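Skonutley Print Settings

Press and paper settings for heat transfer work on shirts, aprons and tote bags. Kept by Nizar Haddadin. Last checked 8 November 2018.

Contents

The main file has 925 rows, one for each pressing. Columns are fabric, colour, paper, temperature, seconds and peel (hot or cold). Temperatures are in Celsius.

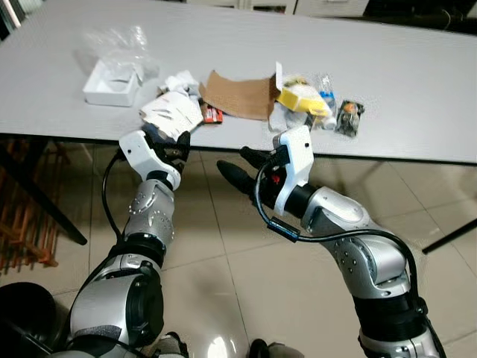
Papers

Most rows use Usmani light or Usmani dark. The Rerkurska rows are all on cotton – no blends yet. Skodoritz paper is in a separate file with 110 rows, as the seconds column there includes the pre-press.
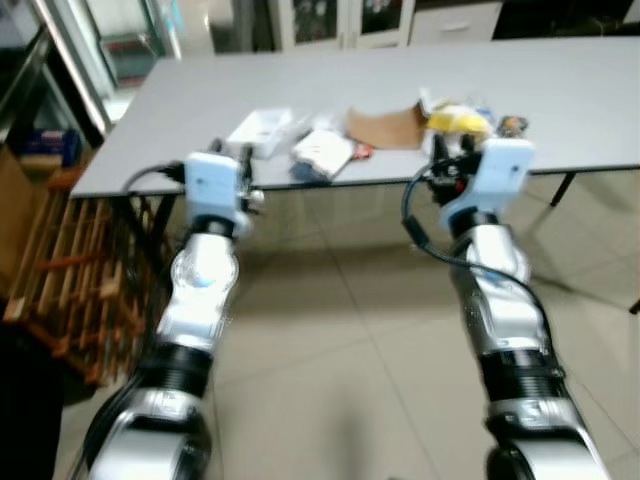 Known problems

Grey and white polyester were entered under one colour code until December. Six rows have no peel value. Leave them blank, please don't fill them in from the packet.

Use

Free to copy for any purpose. Send corrections to Nizar with the row number.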